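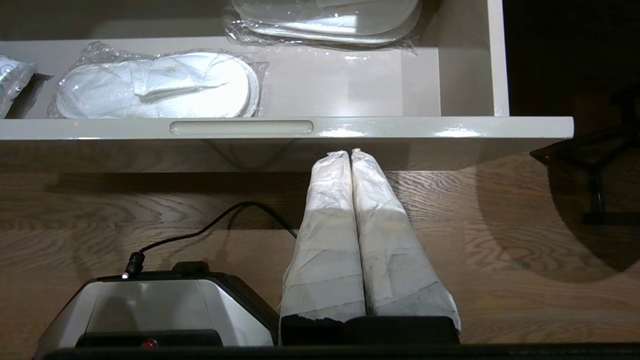

Chinelos descartáveis na gaveta, cada par ainda no seu plástico.

Quem recebe visita em casa com alguma frequência conhece o drama: a pessoa chega, tira o sapato na porta (aqui em casa é regra, não tem conversa) e fica ali de meia, olhando para o chão, sem saber para onde ir. Durante anos eu resolvia isso com um cesto de chinelos velhos, de todos os tamanhos, alguns sem par. Uma vergonha! Até que em maio resolvi separar uma gaveta só para as coisas de hóspede, e foi das melhores arrumações que já fiz.

Eu gosto dos chinelos descartáveis brancos, daqueles de hotel, embalados par a par. Já testei deixar fora do plástico, achando que ia economizar espaço, e me arrependi: branco pega pó com uma facilidade incrível, e o tecido da tira amassa e fica com cara de usado. No saquinho eles duram meses. O par fica com uma sola em cima da outra, bem achatado, e cabe até em gaveta rasinha. Se a sua tem menos de 7 cm de altura por dentro, só teste antes com um par embalado, porque a ponta costuma ser mais gordinha e raspa na hora de fechar.

Sobre onde comprar: os meus vieram da Homum, num pacote com 22 pares, e saiu bem mais em conta do que comprar solto. Antes disso eu usava os da Maihi, que são mais macios mas têm a sola fininha demais, em piso frio a visita sente tudo. Vale pegar tamanho grande. Pé pequeno em chinelo grande anda, pé grande em chinelo pequeno não anda.

Agora a gaveta em si. Primeiro, tire tudo de dentro. Tudo mesmo, até aquele elástico de cabelo grudado no canto. Passe um pano de microfibra úmido com duas gotinhas de detergente neutro, depois um pano seco. Fundo brilhante mancha com qualquer coisa, e se você guardar plástico em cima de superfície molhada ele gruda e deixa marca (eu aprendi isso do pior jeito, com uma gaveta recém-comprada). Deixo aberta uma meia hora antes de devolver as coisas.
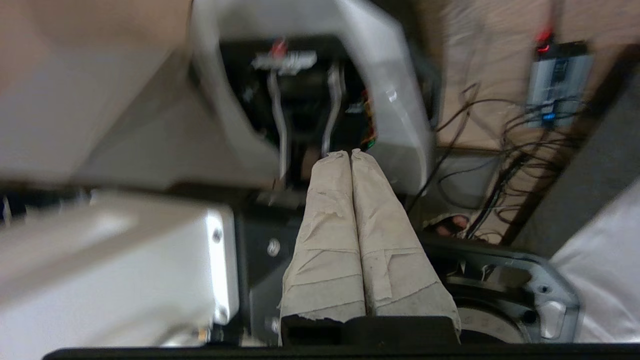
Nessa meia hora eu aproveito para ver a validade do que tem validade. Lenço umedecido seca, sachê de xampu vaza, escova de dentes embalada amarela. Faço essa revisão a cada 3 meses, e o que está perto de vencer vai para o meu banheiro e eu mesma uso.

Depois vem a parte gostosa, que é montar. Minha regra é uma camada só. Nada de empilhar! Quando a gente empilha saquinho plástico, ele escorrega, o de cima vai para o fundo, prende atrás da gaveta e um belo dia ela não fecha mais. Deitado, um ao lado do outro, a pessoa abre e enxerga o que precisa. Também procuro virar todas as pontas dos chinelos para o mesmo lado, que é mania minha, confesso, mas ocupa menos espaço do que um para cá e outro para lá.

Do lado dos chinelos eu gosto de pôr uma toalhinha ou um pacote de lenços. A combinação chinelo e toalha resolve quase todas as chegadas, principalmente em dia de chuva. Divisória eu comprei uma da Gurnel, regulável, e devolvi. Para coisa molinha não compensa, ela rouba espaço e os pacotes ficam espremidos contra a parede. Se os seus saquinhos dançam muito quando a gaveta abre, corte um pedaço de forro antiderrapante na medida do fundo. O da Adata é fácil de cortar com tesoura comum e dá para lavar na pia.

Outra coisa que mudou minha vida: não encher a gaveta. Deixo sempre um pedaço do fundo livre, para caber o que aparece de última hora (o carregador que a visita esqueceu, a chave reserva, um remedinho para dor de cabeça). Lá dentro ficam no máximo 2 ou 3 pares de chinelo. O resto do pacote mora no alto do armário do corredor, e quando alguém usa um par eu reponho no mesmo dia, senão esqueço. 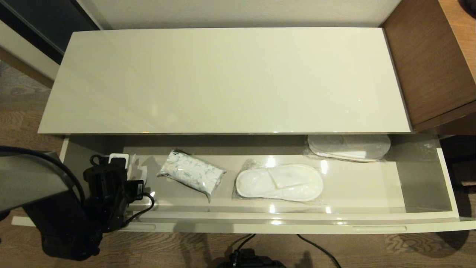

E tem o tampo, coitado, que sempre vira depósito. Em móvel claro e laqueado qualquer dedo aparece, e o brilho entrega tudo quando bate luz. Nada de álcool nem de esponja do lado verde. Pano macio quase seco, em movimentos compridos e no mesmo sentido, e se tiver marca de copo, uma pontinha de sabão de coco resolve. Os puxadores embutidos, aqueles em forma de rasgo na frente da gaveta, juntam uma poeirinha chata no cantinho. Eu limpo com cotonete ou com um pincel de maquiagem velho.

Última dica, para quem tem criança em casa: gaveta larga que desliza fácil é um convite. Uma trava simples, dessas de colar por dentro, evita dedinho preso e chinelo espalhado pela sala. A minha custou baratinho e está firme até hoje, só precisei limpar bem o lugar antes de colar e esperar um dia inteiro para usar.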